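Fustine Heated Hand Mitts, four months in

I bought these back in September, when the mornings were still warm enough that my sister laughed at me for it. I have cranky hands. Nothing dramatic, just stiff knuckles and a thumb that complains whenever I open a jar, and by the time the real cold shows up I'm not good for much before lunch. So when Priya Ambrose from my quilting group told me she'd stopped wrapping hers in hot towels and bought the Fustine mitts, I went home and ordered a pair that same night (in the plum color, which is more of a brown, but fine).

They come in a plain box with one charging cord and a little booklet. The cord splits in two so you can charge both mitts at once, and I love that, because my old Susham ones had to go one at a time and I'd always end up with one warm hand and one sulky one.

There are three heat settings. Low is barely there. Medium is lovely. High is too much for me, though my husband swears by it and keeps borrowing them! I usually do 8 minutes on medium before I sit down to sew, then take them off and do my stretches at the table.
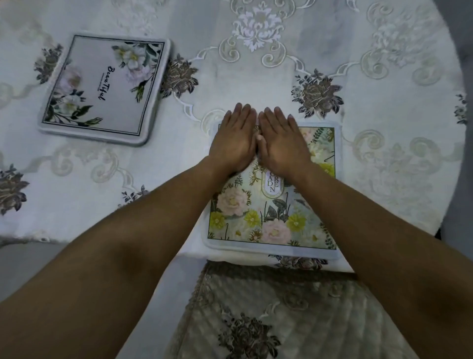
The stretches came from Corinne Montoya, who taught a hand care class at our library, and I've kept up with them better than I expected. Palms down, lift one finger at a time, then spread everything out and let go. With the mitts first, my ring fingers go along with it. Without them I have to do the whole set twice before anything loosens up.

Now the gripes. The lining pills. It started after the second wash and it's gotten worse, and I'm careful about that sort of thing - cold water, mesh bag, flat on a rack. The battery pack sits right on the inside of the wrist too, so if you rest your arms on a hard table you'll feel it. I turn mine around so the pack is on top, and then the thumb is a bit twisted, but I can live with it.

Battery life is decent. I get about 600 minutes out of a full charge if I stay on low, and a lot less on high. I haven't timed that one, ask my husband.

I also tried the Begay gel mitts you put in the microwave. Cheaper, and they smell nice, but the heat is gone before I've found my glasses. If you only need them now and then, I'd say go for those and save your money.

Would I buy the Fustine pair again? Yes, if they fix the lining. I wrote to the company about it on 22nd January and got a polite note back saying they'd send a replacement set. I'll update this when they come.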